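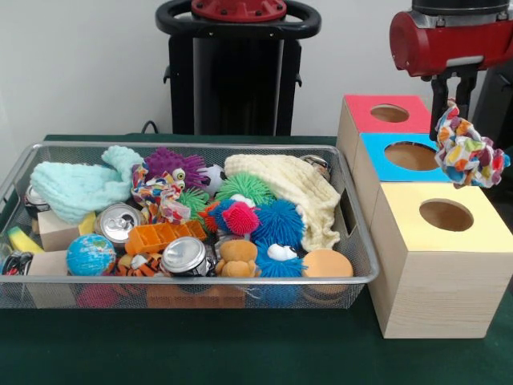
Film & Screen Desk

Kerka, or how to sell out a ferry movie

The line outside the Romitz went past the shoe repair place and round the corner, and it was sleeting. For a black and white movie about a car ferry. With maybe four pages of dialog in it. I'd gotten there forty minutes early thinking I'd have my pick of seats and ended up in the second row on the far left, neck bent, coat still on.

It has been like that since December. The Romitz seats 335 and has been full for Kerka every night it's played, which the box office says hasn't happened since they put the new boiler in. They keep adding shows. Two on the weekend became four, four became a late one for people who work kitchens.

So what is it. Kerka is the name of the ferry. It's also the name of the woman who runs it, or she's been called that so long she answers to it, the movie won't say which. She takes cars across a half mile of gray water to Horkasley and back. One winter she starts noticing that one more car gets off than got on. Same tan sedan. She checks the ticket stubs at night at her kitchen table and the stubs agree with her. That's the first half hour and I'm not going to tell you much past it.

No score until the last reel. Engine noise, chains, the ramp coming down. The ramp especially. By the fifth or sixth crossing you can feel the whole room brace for it, and the director (first feature, mostly wedding videos before this) just lets it hang there a second longer every time. A cheap trick maybe. It got me every time though.

The money

There wasn't any. The first version of the script had a storm and a sinking and a coast guard helicopter and went round every production company with a phone number. Passed, passed, passed. One of them asked if it could be a bus. The version that got made was written in eleven days after the last no, and everything that cost something came out. No storm. No helicopter. One boat, one house, one parking lot.

They started shooting with 3,000 dollars in the account, and a good chunk of that went on fuel, because the ferry had been retired and the county would lend it but wouldnt fill it. Crew of six. Sometimes five, when the sound recordist had shifts at the hospital. The cars belong to whoever lived nearby and could be talked into sitting in a line at 5 a.m. with the heater off so the windows wouldn't fog.

The tan sedan was bought for parts money and died for good on day nine. Watch the shots where it rolls off the ramp in the second half. It's being pushed. Three people crouched behind it where the camera can't see. Knowing that doesn't hurt the scene one bit, if anything it's creepier, it moves wrong, too slow and with no engine under it. Audience members keep asking about it after screenings like it's a digital effect.

Shot on film, too, which on that budget is nuts. Short ends, mostly, leftover stock from other people's commercials, some of it years out of date. You can see the grain jump from one shot to the next. They had so little of it that most setups got a single take, and the actress playing Kerka learned to stop herself in the middle of a move and start over without anyone calling cut. Two of those false starts are in the finished movie. One of them is the poster.

In the can

The edit took longer than the shoot by a lot. There are 802 cuts in the finished thing, which sounds like plenty until you sit through it and would swear it was closer to fifty. The editor worked nights on a borrowed machine and threw out the original ending completely. There was a speech. An explanation, with the sedan driver finally getting a voice. Gone. What's there now is a shot of the stubs on the kitchen table and the sound of the ramp, and then that organ comes in.

The organ! It belongs to a church in Horkasley and has two dead pipes, so the whole piece was written around the notes that still work. Recorded in one afternoon with the doors shut and a sign up asking people not to knock.

Then nothing. For over a year. Festivals said no or didn't say anything. A streaming outfit wanted it in color, and since there was no color to give them that was the end of that. It finally went out through Jatoi, a distributor that up to then had mainly handled concert films and one documentary about bread. Jatoi's idea was not to spread it around. One theater, one print, leave it there, let people drive. Everybody in the business I talked to thought this was insane. Ticket count as of this week is 2,789, off one screen that also had to find room for the school musical.

Does it hold up

Mostly. The middle sags. There's a subplot with a brother who wants to sell the house and every time he turned up I wanted back on the boat. He has a long scene about property tax, and I think it's meant to be funny, and roughly half the room I was in agreed. The dubbing on him is off as well, a hair late, like an old western.

But the crossings. There's one in fog where you can't see any water, can't see the far side, just her face and the wheel and a row of headlights behind her, and she counts them out loud. Very quietly. Somebody near me started counting along and I don't think they knew they were doing it.

A second theater gets it next month and then a third, so Jatoi has loosened up some. Still the one print going from place to place in the back of somebodys station wagon. The Romitz is keeping it through the end of the month, late show included. Go early. Not the second row. If you're driving in from the Horkasley side take the bridge, the ferry doesn't run anymore, people keep asking at the ticket window.

Last updated 2024-04-02

Contact the desk | Copyright, all rights reserved | Back to top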